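# Notes from the Parts Room: In Praise of the Gray Bin
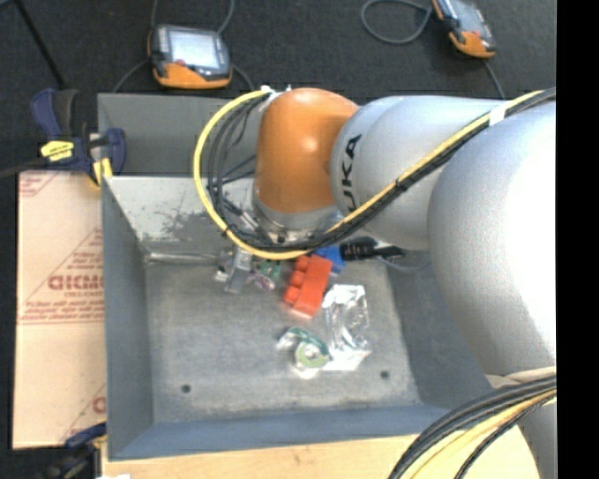

*One of the deep gray bins, with the orange and silver KUKA arm leaning in.*

I've been meaning to write about bins for months, and every issue something more glamorous comes along and bumps them (last time it was the new break room fridge, which deserved it). So February is bin month! If you've ever gone looking for a handful of brackets in our parts room and come back forty minutes later in a bad mood, please read on.

We own 485 metal bins. I know this because I spent most of a week walking the aisles with a clipboard, and the old inventory sheet said 710, so either we've been very generous over the years or somebody's garage is extremely well organized. If you have a few of ours holding up a shelf at home, just leave them by the loading door some morning. No questions.

Most of the bins came with us from the old Skellen building, and they look it. They're scuffed and dull and the inside walls have gone pale and patchy where years of castings got slid in and out. I love them. I've tried the stackable plastic ones from two different catalogs and they're fine for gaskets and labels, but put anything with a corner on it in there and you'll have a crack by summer. The metal ones just get uglier, and ugly doesn't leak bolts onto the floor.

Now, the trouble with a deep bin is that it's deep. Whatever goes in first stays there until the end of time. While I was counting I got to the bottom of one marked "Jotness, misc." and found a whole layer of hinge plates we'd reordered twice. I also found a tape measure, a packet of soup and a very nice pair of gloves. The gloves are on my desk if they're yours. The soup I threw out.

So I've been fiddling with how we fill them, and a few things have worked well enough that I'd like everybody to try them through spring:

- Heavy, flat parts go in first, laid down, never on edge.
- One kind of part per bin. If you've only got a few leftovers, they go in the small trays on the Nishimura rack.
- Stop filling a hand's width below the rim. I mean your own hand, so there'll be some variation, and I've made my peace with that.
- Tag goes on the short side, facing the aisle, with the date you filled it.
- Anything greasy gets wiped before it goes in. Yes, even at the end of the shift.

The tag thing has made the biggest difference for me. I used to pull out three bins to find the one I wanted, and now I mostly pull out one (or two, if it's something I tagged myself before I'd had coffee).

A word on cleaning, too. We've never had a real routine for it and some of these bins have a crust in the corners that I think predates me. I did 30 of them as a trial run, with warm water, a stiff brush and the citrus degreaser from under the sink. It took me two afternoons with the radio on and I enjoyed it more than I probably should admit. Don't use the wire brush! I tried it on one and all it did was leave bright scratches that rusted by the next morning. Dry them upside down on the slatted pallets, and give the seams an extra pass with a rag, because that's where the water hides.

We've also got some 379 old labels still stuck on things that mean nothing anymore. Half of them say "Ultine," a job we wrapped up ages ago, and they peel off in little maddening shreds. A hair dryer helps a lot. There's one in my bottom drawer and you're welcome to borrow it, as long as it comes back with its cord wrapped the way you found it.

If you've got your own system going in your corner and it's better than mine, come and show me. I heard the second shift sorts their fasteners with muffin tins and I'm dying to see it. I'm in the parts room until four most afternoons, usually on the low stool behind the second rack, so call out when you come in or you'll walk right past me.

Next issue: shelf liners, and whether we should have any.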